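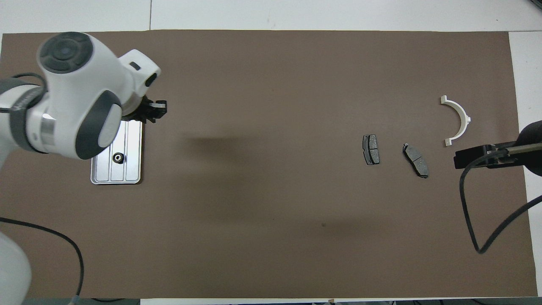

Two brake pads and a white plastic bracket on the work surface, between the grippers of two robot arms.

GRUDBRIDGE, Sep 27, 2020: Robot arms are able to carry out a small part of the bench work done in an ordinary repair shop, but remain well short of replacing a trained worker, according to a report released by the Windia Institute for Trades and Technology.

The report, titled Hands at the Bench, sets out the results of a program that began in June at the institute's Grudbridge workshop. Staff listed 17 routine chores drawn from automotive and general repair shops, among them sorting parts, matching pads in pairs, laying out fittings in order and returning tools to a rack. A pair of robot arms was then assigned each chore in turn, for a total of 2084 attempts.

The arms met the institute's standard in four of the chores. All four involved rigid parts placed on a flat, uncluttered surface. Results were weakest where a part had to be turned over, held at an angle by one arm while the other worked on it, or picked out from beneath another part.

"Employers in the region have asked us for a plain answer on whether this equipment is ready for their shops," said Jaruwan Kaewsai, director of applied programs at the institute. "Our answer at present is that it is ready for a narrow range of tasks, under supervision, and that any shop considering a purchase should look closely at how much of its day is made up of those tasks."

Ms. Kaewsai said brake components had been included at the request of local garages. Pads are heavy for their size and have a flat face, which makes them easier to grip than many other parts. Thin plastic brackets and clips proved harder, as they tended to slide or spring away when the fingers closed.

The report also considers household chores, although in less detail. It finds that clearing a table and folding small towels could be done slowly, and recommends no further spending on laundry work until grippers improve. Kitchen tasks were not tested.

Zbigniew Kurek, who represents bench workers on the institute's advisory panel, welcomed the findings and called for them to be shared with apprentices. "People entering the trade have been told for years that their jobs are about to disappear," Mr. Kurek said. "They are entitled to see the results for themselves."

Funding for the program was provided by Partanen, a regional parts distributor, under an agreement that runs for three years. The institute stated that the company had no part in preparing the report.

A second phase will examine whether arms can work safely beside an employee at the same bench. It will use Avow, a scheduling program developed at the institute, to divide chores between the two. Shops wishing to take part may apply in writing to the applied programs office.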